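Notebook, 05/07/2025

Morning all. Coffee machine on our floor is still dead, bring your own. I'm on the fare refund stuff today, so if you came looking for the seat map notes, those are in Marina's book.

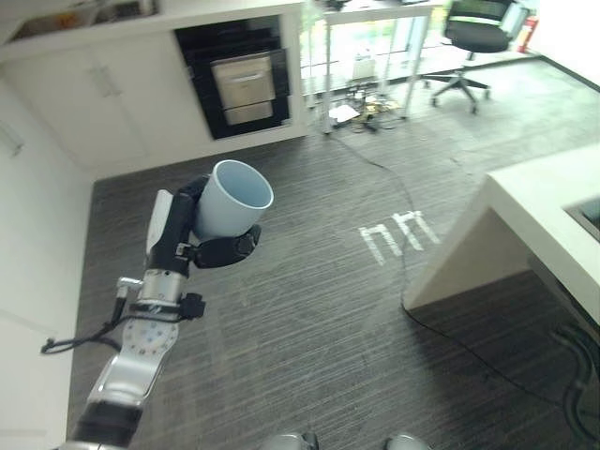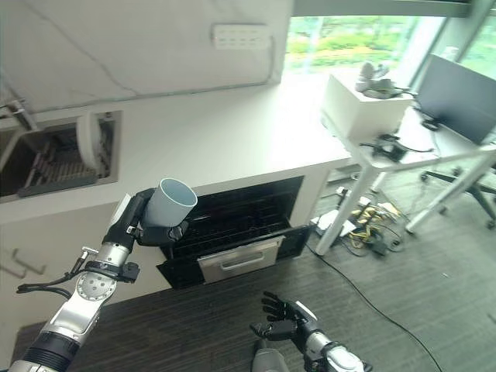
Pale cup in the left gripper, both shots.

OK so, refunds. We pulled 856 canceled bookings out of the Ellari test set and ran them through the new rules engine (the one we're still calling Nkosi, until somebody picks a real name). The question was simple enough: if a traveler cancels a nonrefundable ticket and gets a credit, does the credit come out right, and does the expiry date make any sense?

Mostly yes! The plain one-way fares were all fine. Round trips with one leg already flown were a mess, and I spent most of the morning staring at them. The engine was taking the change fee off twice, once for each leg, even though the outbound was long gone. On one Sondmont to Tultamlow booking the poor passenger ended up owing us money for canceling. I laughed, then I fixed it, then I broke the baggage refunds and had to put it all back and start over.

Second try went better. I moved the fee check so it runs once per booking, after the flown legs are dropped. Reran the whole set and 6 came out wrong, all of them with an infant on a lap. No idea yet. My guess is the infant fare gets read as a separate passenger with a zero price, and the fee has nothing to come off of, but I haven't proved that, so don't quote me.

Marina Dimitriou came by after lunch and asked what happens when the airline moves the flight and the traveler cancels afterward. Good question, and I didn't have an answer. Right now the engine only looks at who pressed the cancel button, so it hands out a credit when the person should probably be getting cash. She wants a schedule change flag on every booking and I think she's right (annoying, it means touching the import again). We agreed that a move of more than 10 minutes gets logged, and the fare rules decide what to do with it from there.

Also the credit letters. Whoever wrote the template, "residual value instrument" has to go. Call it a travel credit. My mother flies twice a year and she would throw that letter in the trash.

Left to do: infant bookings, the flag, new wording for the letter. The big run with 3,000 bookings can wait until August, I don't want to burn the machine time while the lap infants are still wrong. Old rules file is saved next to the new one, please don't delete it, I still need to compare the baggage numbers.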